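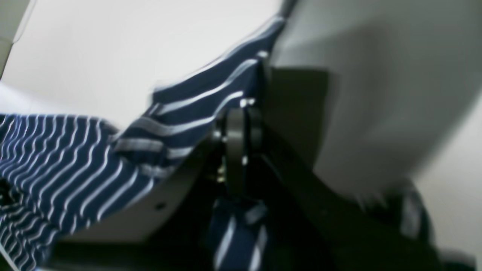

Man könne ein Ringelshirt auch einfach in die Schublade werfen, meint eine Leserin aus Memville, die mit ihrer Meinung im Ort inzwischen ziemlich allein dasteht. Gefaltet werde bei ihr seit Jahren nicht mehr, und gestorben sei daran bisher niemand.

In der Kleiderkammer an der Tandardstraße sieht man das anders. Dort gilt seit Montag, 28. Juli 2025, eine neue Faltordnung, zwei Seiten lang, beidseitig bedruckt und an jeder Regalwand ausgehängt. Sie regelt, wie Oberteile, Hosen und Bettwäsche ins Fach kommen, und widmet dem gestreiften Strickstoff einen eigenen Absatz. Der ist länger als der über Spannbettlaken, was Kenner der Materie überraschen dürfte.

Anlass war die Inventur. 3.606 Teile lagen zuletzt in den Regalen, davon etwa 80 blau-weiß gestreift. Letztere bereiten den meisten Ärger. Bei einfarbiger Ware fällt ein schiefer Falz nicht auf, bei Querstreifen sieht ihn jeder, der zur Tür hereinkommt. Hebt man den Stoff an einem Punkt hoch, laufen die Streifen in Wellen davon und denken nicht daran, beim Ablegen wieder gerade zu werden. Die Ordnung schreibt deshalb vor, das Stück an beiden Schultern zu fassen, einmal auszuschütteln und erst auf der Tischplatte glatt zu streichen. Gefaltet wird entlang eines Streifens. Welches Streifens, bleibt dem Personal überlassen, wohl das einzige Zugeständnis im ganzen Papier.

Die Regale stammen vom Möbelhaus Kubíček und haben Fächer von 80 Zentimetern Breite. Drei Stapel passen nebeneinander, sofern alle Beteiligten dieselbe Vorstellung davon haben, wie breit ein gefalteter Pullover ist. Bisher gab es davon mehrere. Die Frühschicht faltete in Dritteln, die Spätschicht in Hälften, und samstags wurde gerollt. Wer am Dienstag eine Größe M suchte, musste nach Aussage der Leitung gelegentlich den ganzen Stapel auf den Tisch kippen und damit von vorn anfangen. Künftig wird gedrittelt. Das Rollen bleibt Socken und Schals vorbehalten.

Ganz ohne Widerspruch ging die Sache nicht durch. Die Spätschicht verweist darauf, dass halbierte Pullover weniger Knicke bekämen, und hat ihre Sicht der Dinge mit Kugelschreiber an den Rand des Aushangs geschrieben. Der Aushang wurde daraufhin laminiert.

Finanziert werden die neuen Falttische von der Firma Zoltbridge, die auch die Wäschekörbe stellt. Die Tische sind etwas höher als die alten, was den Rücken schont und kleinere Mitarbeitende auf eine Fußbank zwingt. Eine Fußbank ist bestellt.

Im November soll geprüft werden, ob sich die Drittelung bewährt hat. Bis dahin werden Spenden wie gewohnt an der Hoftür angenommen, Oberteile bitte gewaschen und mit geschlossenen Knöpfen. Vorgefaltete Ware wird ebenfalls genommen, muss aber noch einmal auf den Tisch. Die Winterjacken hängen weiterhin auf Bügeln und sind von der Regelung nicht betroffen.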